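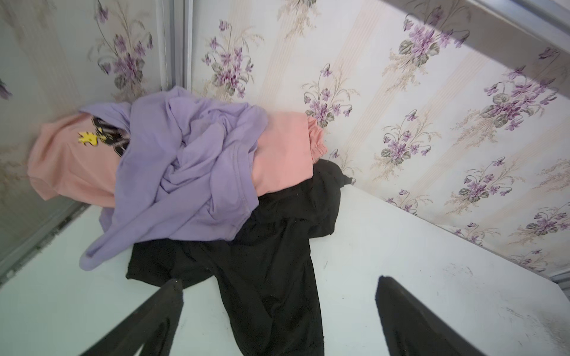
Litard Opens Its Laundry Nook to Putthorpe

PUTTHORPE, May. Litard, maker of sensible rooms for dull chores, today announces the Elley, a folding nook for people whose clean shirts live on a chair. It has a white table, three walls and no place to sit.
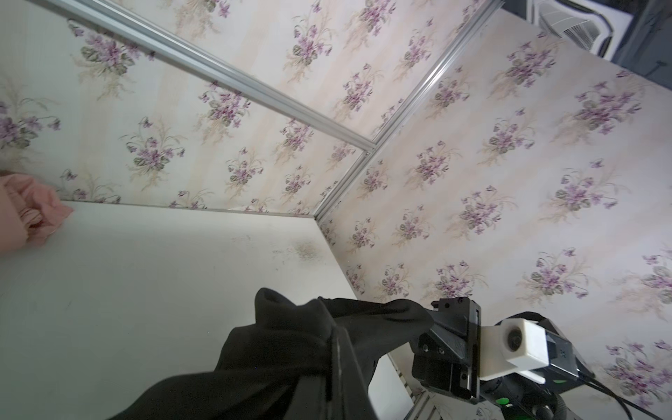
Litard News, No. 59

The walls come in a floral paper chosen over 4 plainer ones. Violets do little for a T-shirt, but they are pleasant company when you are down to the odd socks.

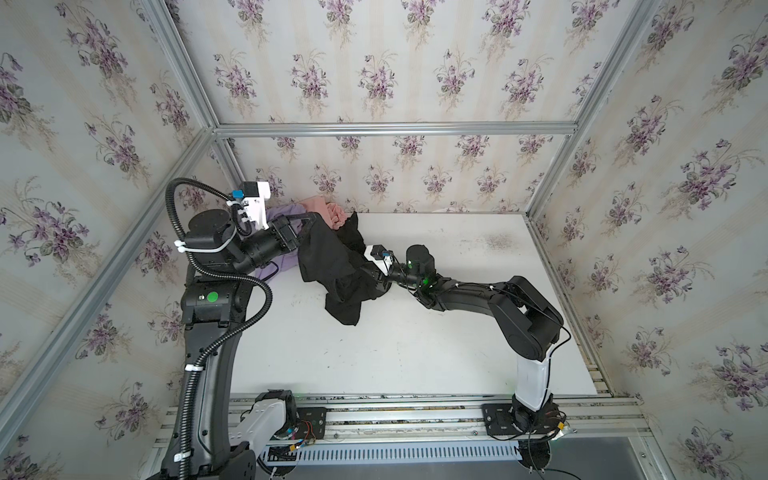

Folding is best done standing up, says Litard, with the whole heap in reach and one item in hand. Tables that get used look used, and the scuffs and faint gray smudges on this white top are the finish Litard expects most owners to arrive at. Greco, which sells the Elley in town, has 300 on order. 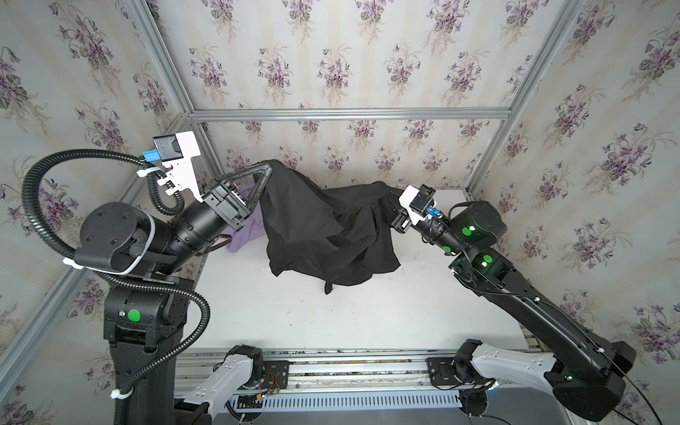

The first 100 buyers will also get a printed folding guide. It covers shirts, pants and towels. Fitted sheets are left to the reader.

Orders are open at Greco, Putthorpe, until 4 p.m.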